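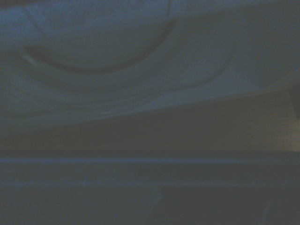 Figure 2. Dark curved line on a pale surface, close view.

Published Jun 1, 2019
Prunwood Centre for Housing Studies, Working Paper Series

3. Results

3.1 Marks, lines and what tenants report

The survey covered 313 rented flats in Prunwood and Zallatham. In each flat the tenant filled in a condition sheet, and an assessor filled in the same sheet on a separate visit. Neither saw the other's answers. The sheet has 13 items, five of which concern marks on light-coloured surfaces: walls, doors, window sills, kitchen units and fixed appliances. The remaining eight deal with floors, worktops, seals and fittings, and are taken up in the sections that follow.

Agreement between tenant and assessor was poorest for the five items on light surfaces. Assessors tended to record a line as a crack or an open joint where tenants recorded a stain, a shadow or nothing at all. The difference was greatest in rooms that face north and in rooms with a single ceiling light. When assessors went back to a sub-sample of flats with a hand lamp, many of their first entries were changed, usually to a less serious grade. A line that reads as damage in dim light may be the edge of a panel or a fold in a covering, and the sheet gave no way of saying so. The word "mark" was itself a source of trouble. Several tenants used it only for dirt, and left out scratches and dents altogether, although the notes at the head of the sheet ask for all three.

Tenants who had lived in the flat for a long time reported fewer marks than the assessors did. Those who had moved in since January reported more. We read this as a matter of attention. A new tenant checks the walls carefully, often with the deposit in mind, and writes down things that an older tenant has stopped seeing. The landlord's own records, where we were allowed to use them, sat somewhere between the two.

The pattern was much the same in both towns. Zallatham has the older stock and a larger share of flats above shops, and we had expected more entries there under walls and window sills. The figures do not bear this out once the date of the last redecoration is taken into account.

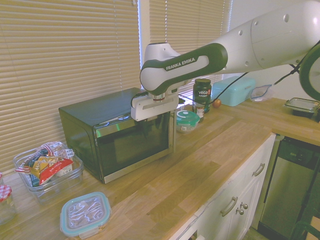 3.2 Kitchens and worktops

Worktops were the item on which tenants wrote most. The space for comments was left blank on many sheets elsewhere, but under worktops tenants described the surface, its age as far as they knew it, and how they looked after it. Wooden worktops drew the longest comments. Those who had one mostly liked it, and also reported more work in keeping it in order: oiling, wiping up at once, and keeping pans off the bare wood.

Landlords' guidance on wooden worktops differs a good deal. The Trasimel tenancy pack, used by a number of letting agents in Zallatham, asks for the surface to be oiled twice a year and does not say who is to pay for the oil. The pack issued by Kokkonen asks only that the surface be kept dry. Tenants under the first pack were more likely to have oiled the worktop at least once, but the assessors' grades for the two groups were close, and we cannot separate the effect of oiling from that of age. Worktops fitted beside a sink fared worst under either pack.

The space taken up by a countertop microwave matters more than its size would suggest. In small kitchens it stands on the only clear stretch of worktop, and preparation moves to the table, the hob cover or the draining board. Room must also be left for the door to swing. Where a hinge faced the wrong way for the corner, tenants tended to pull the appliance forward, and the wood at the front edge then showed wear from its feet.

Cleaning beneath the appliance was uncommon. Asked when it had last been lifted, 60 tenants said that they had never done so, and a further group could not remember. The assessors were instructed not to move appliances, and the condition of the surface underneath is therefore missing from our data. This is a clear limit of the method – the parts of the worktop most likely to trap moisture are the parts we did not inspect.

Heating food late in the evening was mentioned by tenants on shift work, and a few connected it with burns or rings on the wood from hot dishes set down in haste.

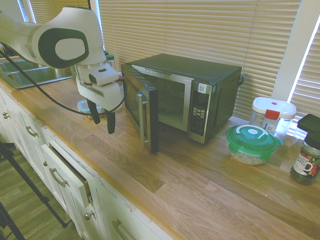
The condition sheet treats such rings as "minor" whatever their number. Assessors objected to this during training, and some added a note of their own beside the grade. We kept the original wording so that the results could be set beside those of the earlier Prunwood survey, which used the same scale. Had repeated rings been graded as "moderate", the mean score for wooden worktops would have fallen below that for stone-effect ones, and the order of the materials in Table 4 would be different. Readers who wish to compare materials should bear this in mind.

3.3 Floors

Floors were graded room by room. The two groups agreed well here, better than on any other item, and we think the reason lies in the instructions, which told both to look at the floor from standing height and to ignore anything that could be seen only on kneeling down. Small gaps between boards were thus left out unless they could be felt underfoot.

Wood-effect and wooden floors made up most of the sample. Complaints about them fell under noise first, then cold, and only then appearance. Flats on the ground floor were an exception, with cold named before noise. Tenants were often unsure what their floor was made of, and 30 left the question on material blank.

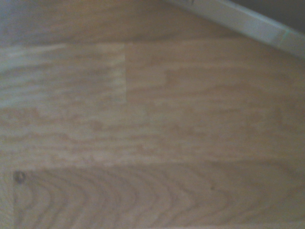
Sheen was graded separately from wear. A floor can lose its shine in a doorway long before the surface is worn through, and it can also shine unevenly because of the polish used on it. Assessors found this grade hard to give in rooms where daylight came from one side only. Repeat visits at a different hour changed the sheen grade in about 13 cases and left the wear grade as it was. For this reason sheen is reported in the appendix and is not part of the overall score.

Joints between the floor and the skirting were sound in most flats. Where they were not, the gap was usually on the outside wall, and tenants had often filled it themselves with whatever was to hand. Such repairs were recorded as repairs and given no grade. The Zallatham assessors also noted the direction in which boards were laid, which had not been asked for, and these notes have been kept with the survey papers.

Related items
Damp and window seals in flats above shops: a Zallatham study
Who pays for upkeep? Letting packs compared
The Prunwood condition scale: notes for assessors
Noise between floors in converted houses

This site uses cookies to remember your reading settings. By continuing to browse you agree to their use.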